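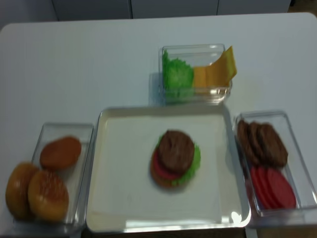

Bun, tomato, lettuce, patty. No lid yet. Skovetti open day, the burger table.

Notes from the Skovetti open day, typed up on the train before I forget it all. Sorry for the state of them. Went in June, doors at 10, got there just before and already a queue down the side of the building. Free entry. Parking a pain - use the bus.

For anyone who doesn't know them, Skovetti make play food and shop display food. Pretend bread, pretend fruit, the lot. I came for the play food, as we need new stuff for the home corner at playgroup and the catalogue photos are tiny. Wanted to see things at proper size.

First room was the history bit. Skip it if you're short of time. Old moulds in glass cases, a long wall of text about the founding, a film with the sound too low. I gave it five minutes. Then the paint room, through a window only, which I'd have liked longer in but they move you along.

Then the demo kitchen, which was the bit I'd come for. Plain room, white table, pale grey cupboards along the back. Burger set laid out and being built up in different orders. Nice simple set up. Buns in one clear tub, lettuce and cheese sharing another, a tray in the middle to build on. I liked that. At playgroup everything ends up in one big basket and the children tip it on the floor to find the tomato. Clear tubs you can see into, must try that. Ours would need lids though.

The buns are good. The tops have little pale sesame seeds on them and a bit of shine, much more like a real bun than the ones we've got, which look like beige hockey pucks. The patty is dark and bumpy. The lettuce is the star for me - frilly, very green, sticks out of the sides the way it does in an advert. My worry is how you clean all those frills. Asked at the desk, was told warm soapy water and leave to dry, fine, but I know what two-year-olds do to lettuce.

Lot of talk in the room about the right order. Lettuce under the tomato or over? Patty on the bottom or the top? Strong feelings from the man next to me. I'm a patty-first person myself and didn't see it done my way once while I was stood there. Cheese hadn't gone on either, which I'd have had straight on the meat.

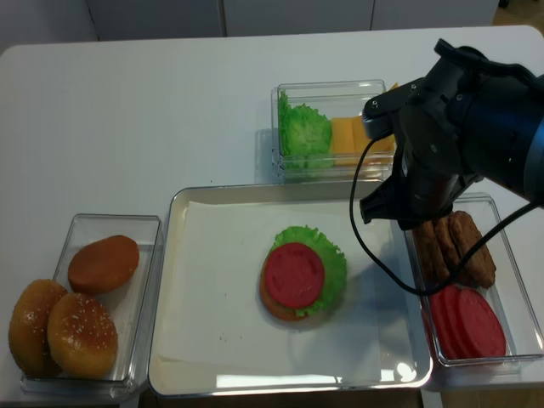 Lettuce first this time, tomato on top, on the paper-lined tray.

The paper on the tray is a clever touch, makes it look like a proper burger bar. Costs next to nothing. I'm going to do it with baking paper and let the children write the orders on it. Well, scribble the orders on it.

Things I'd want to know before buying, and didn't get a full anwser on:
Is the cheese sold on its own? We'd lose it in a week.
Can you get extra bun tops.
Do the tubs come with the set or are they just for show (I think just for show).
How long is delivery.

Minimum order for schools and groups is 100 pounds, which is steep for us but could go halves with Hevness, the nursery over the road from us. Will ask. They've got the space for it and we haven't.

Lunch. Cafe is by Awad, who do the van at the summer fete as well. Real burgers on the menu and yes I had one, couldn't not after an hour of looking at pretend ones. Good, bit dry. Chips very good. Only 2 tills open and the line went right back past the toilets, so go early or take a sandwich.
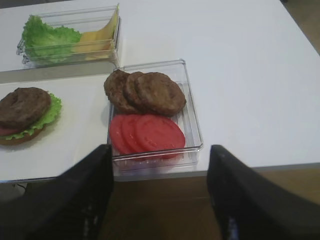

After lunch I went back round to the demo kitchen because I'd forgotten to think about sizes. Pieces have to be big enough for little hands and wide enough to sit flat on each other, or the whole thing slides about and there are tears. Looked at the stacks properly this time. White surfaces help as well, the colours really stand out. Our play table is dark brown and everything gets lost on it. Might paint the top, or just stick something pale over it for now.

Shop on the way out, small and very hot. Zullard range is the cheaper one, thinner boxes, fruit mostly. Didn't buy any. Got one order form and a free pencil.

Left at 2, feet done in. Worth the trip if you run a group or you're kitting out a play kitchen, maybe not if you're just after a day out, theres not a lot for older kids. Toilets clean. Pushchairs fine except the step into the paint corridor. Will add prices when I find the form, it's in the bag somewhere.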